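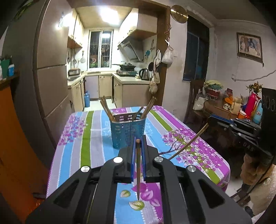
Page last changed: April, 11:14 p.m.

Print this entry | E-mail this entry

Home from the Uvirex open day with a tote bag, a pen that doesn't write and strong feelings about chopsticks.

I had signed up expecting a factory floor, with a yellow line to stand behind and a large arm throwing car doors around. The address turned out to be a home, and the demonstration was at the dining table, on a flowered tablecloth my grandmother would have fought somebody for. There was garlic hanging by the kitchen door. I liked the place at once and felt badly overdressed.

The robots are supposed to learn housework from people, so the people do the housework first, with a gripper in each hand in place of fingers. The job this afternoon was chopsticks. There is a blue plastic holder with two compartments and a whole sheaf of them sticking out at every angle, and you take one out between two padded blue fingers, hold it point down, and try to look like someone a machine should copy. The woman showing us did it as if she'd been born with the things on. She did 20 in a row and talked to us the whole time about her bus route.

Then visitors got a turn. I was number 14 on the list, behind a man who wanted to know if it could fold a fitted sheet. (He was told "eventually," which is also my answer.) The gripper is chunkier than I'd pictured and it makes you feel like a lobster with a day job. My first chopstick went on the floor. My second went on the floor near the first. On the third I got a good hold, swung it toward the holder with real confidence and knocked the holder over. They were very nice about it and said mistakes were useful too – in that case I was the most useful person there.

Best score for a visitor was five without a drop, by a girl of maybe ten who got a round of applause and a Kinier sticker. I got a leaflet.

The leaflet says the next stage is called Flonanach and will involve 70 kitchen tasks. I read the list on the train. Rinsing rice is on it, and wiping a stove, and "closing a drawer fully," a thing I have been asking for in this house for years.

Missed the Ikonen talk at four because I was in line for a second try. Dropped that one as well. Had noodles for supper, with a fork.

Print this entry | E-mail this entry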